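Planning and Purchasing Coordinator, Handheld Gripper Program
Ramer Household Robotics – Branmont office, with travel to Bademport
Posted Thursday, March 4, 2021
Full time, permanent

Hello, and thank you for stopping by to read this. We know that most job ads for purchasing people sound like they were written by a filing cabinet, so we've tried to write ours the way we'd explain the job to you over a cup of coffee, which means it runs a little long. Please bear with us!

Ramer is a small company working on robots that can help with laundry and tidying at home. Before a robot can fold a sweater, somebody has to show it a great many sweaters being folded, and we do that with handheld grippers that our operators carry into ordinary bedrooms and living rooms. The grippers record what they see and how they move, and the recordings go to our learning team in Branmont. We have been at this long enough to know that the folding is the easy part to plan. The equipment is the hard part, and for the past year the equipment has been planned by whoever had a free afternoon.

We would like that to be you instead, and on purpose.

What you would be looking after

In August we intend to go from 6 pairs of grippers in the field to 20, and to open a second equipment room in Bademport. Everything between now and then is a buying problem. Grippers have to be ordered and checked in. So do the spare finger pads, cables, batteries, storage cards, chargers and carrying cases, and all of them come from different suppliers with different ideas of what "two weeks" means. Some of the parts are on long lead times and want a deposit up front. Others can be had by Friday if you are nice on the phone. You would be the person who knows which is which.

You would also own the budget for what we call soft goods, meaning the clothes and bedding our operators work with. It is a real line in the spreadsheet and people are always surprised by the size of it. We keep 294 garments on the shelf list at the moment, from baby socks to winter coats, and each of them gets worn out, stretched, stained or lent to another team sooner or later. Chunky knits are the ones we run through fastest, and they cost more than T-shirts, so a person who can find good secondhand sweaters at a fair price would be very dear to us. 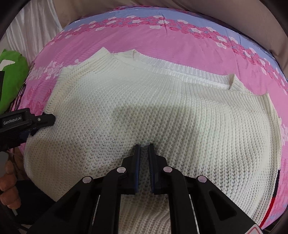 Photo: Ramer field team, knitwear session

A session on a bed like that one uses a pair of grippers, one for each hand, and when you sit down to plan you have to think of the whole pair and everything that hangs off it. If one gripper is out for repair, its partner may as well be too, and the operator goes home early. So a fair part of the job is working out how many spares we should hold, where we should hold them, and when it makes more sense to replace a unit than to mail it back and forth. The ridged pads on the fingers are a good example of the small things that matter. They are cheap and light, and we ran out of them twice last winter, which cost us far more than a drawer full of pads ever would.

A normal week, as far as we have those

Early in the week you would sit in on the session planning call and hear what the operators have coming up. If knitwear is on the list you would check that there are enough sweaters and cardigans in the right sizes, and bedspreads in a mix of colors and prints – our learning team is forever asking for more flowers and stripes, and they do have their reasons. After that there are orders to place, quotes to compare and boxes to open. Once a month you would go over the numbers with Nektarios Giannakopoulos, our head of operations, who will be your manager. Nektarios likes to see the next two quarters laid out in plain figures with a note beside anything that might slip.

You would travel to Bademport about twice a month while the new room is being set up. It's a pleasant train ride, we pay for it, and the time counts as work.

We buy our cases and foam inserts from Vasiliu, a family workshop that has been very patient with our changing measurements, and we'd want you to keep up that relationship and build others like it.

Who we hope will write to us

You have done purchasing, stock control or equipment planning somewhere that things got used hard. A theater costume shop, a hospital supply room, a school district, a rental house for tools or lighting – all of these would make us sit up. You do not need to know anything about robots. We will teach you the parts, and after a month you will have opinions about cables like the rest of us.

You should be comfortable in a spreadsheet and able to build one that other people can follow. You should be able to tell an engineer that there is no money for something this quarter and still have lunch with them afterward. It would help if you can tell wool from acrylic and know how each one behaves in the wash, though we can teach that too. The job involves lifting boxes of up to 40 pounds, and we have carts and willing colleagues if that is a difficulty for you, so please don't let it put you off applying.

What we offer

A fair salary, which we will tell you on the first phone call, before you have put in any real effort. Health and dental coverage from your first day. Paid vacation that we do expect you to take. A desk near the window in Branmont and two days a week from home once you have settled in, except in weeks when large deliveries are due. We are also setting aside some money for training, so if there is a course in inventory planning you've had your eye on, bring it up.

How to apply

Send us a résumé and a short letter. In the letter we would love to hear about one time you had to plan for equipment without knowing exactly how much would be needed, how you came up with your number, and how far off you were. Being far off is fine, and some of our favorite letters for past jobs were about exactly that.

Please address everything to Nektarios and put "Planning and Purchasing" in the subject line. We read applications as they come in, and everyone gets a reply. The first conversation is by phone, and the second is a visit to the Branmont equipment room, where we'll walk you through the shelves and ask you to look over a sample order with us. Bring questions, and wear something you don't mind getting a bit of lint on.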